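The Dish Rack Is Still Waiting
Can a machine do the small work of a house or a workshop? We went to Ternbridge to ask. 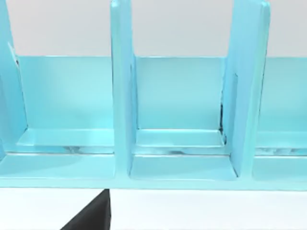 A chore that has no end

At Mevura, a small company on the second floor of an old printing house in Ternbridge, the first plate of the day is placed in the rack at nine in the morning. It is a simulated plate and a simulated rack, pale turquoise, with tall dividers and a white table in front. The gripper comes up from below, stops, thinks, and tries again. On the Wednesday of my visit it had already practised this movement through the whole night, while the office was dark and the heating was off.

"In simulation the robot does not get tired and the plates are free," says Concetta Grasso, who leads the work on household tasks. "So we can make all the mistakes which we cannot pay for in the kitchen."

The mistakes are not small. The rack was chosen in June as the easy task, the one to finish before the summer holidays. A person puts a plate between two dividers without looking, often while speaking to somebody else. For the machine it is a question of angles. If the plate leans a little too much, it touches the divider and turns in the fingers. If the fingers hold it too strongly, it cannot settle on the ledge at the bottom.

In the best week so far, the simulated arm placed 90 plates out of every hundred correctly. Then the same program was moved to a real arm in the test kitchen, and the number fell to 54. Grasso wrote both numbers on the door of the meeting room, one under the other, and they have stayed there.

From the screen to the sink

The distance between these two numbers is the daily subject of the company. A real plate has soap on it. A real rack slides on the table when it is pushed, and the light from the window changes all afternoon. Some of this can be added to the simulation, and Mevura adds a little more every month, but each new detail makes the training slower. The team has discussed for weeks how slippery a virtual plate should be.

I watched the real arm for an hour. It took four plates from the drainer and put three of them in their places with a slow, polite movement that was nice to look at. The last one it held over the rack for a long time, and then it returned it to the drainer. Grasso was pleased with this. Last winter, she told me, it would have let go.

What the shop floor wants

Across the river, the question is less philosophical. Prestemow makes fittings for shop counters, and its packing hall has used an automatic arm since last year. The arm takes finished brackets from a tray and puts them in a divided box. All brackets are the same, the tray is screwed to the bench, and there is no window. Under these conditions it works two shifts and stops perhaps once in a day.

Kalliopi Alexiou is responsible for the hall and does not speak of a revolution. She bought the arm for one job and it does one job. When the firm changed the size of its boxes, a technician needed around 15 hours to prepare the machine again - a worker with the new box in her hands needed no preparation at all.

"People ask me if it can also sweep the floor," Alexiou says. "I tell them to look at where it is. It is fixed to a table."

She would buy a second one if it could sort the returned goods, which arrive mixed in sacks, some of them bent. She has asked three suppliers. Two said next year, and the third did not answer.

The price of a clean kitchen

The restaurant Kalogeropoulos, a few doors from the Mevura office, has offered its back kitchen for a trial when the arm is ready. It has a dishwashing machine already, as every restaurant has. The work that remains for human hands is the part before and after: scraping, loading, emptying, putting away. Two young people do it each evening, and they do it fast, with the radio on.

Grasso eats lunch there and sometimes stands at the kitchen door to watch them. She has noticed that they never place the plates one at a time. They take a pile on the left arm and feed the rack with the right hand, and when a plate does not go in, they shake it a little and it goes. She would like to teach the robot this shaking. So far she has not found how to describe it in a program.

Her own plan is modest. By spring she wants the arm to fill one rack, in one kitchen, with plates of one size. Cups will come after, and for the pots she refuses to give any date.

Also in this section
The lift that calls its own engineer
Who repairs the repair shops?
A week with a robot lawnmower in the rain
Why the night bus to Ternbridge is full again
Letters: your answers on self-service tills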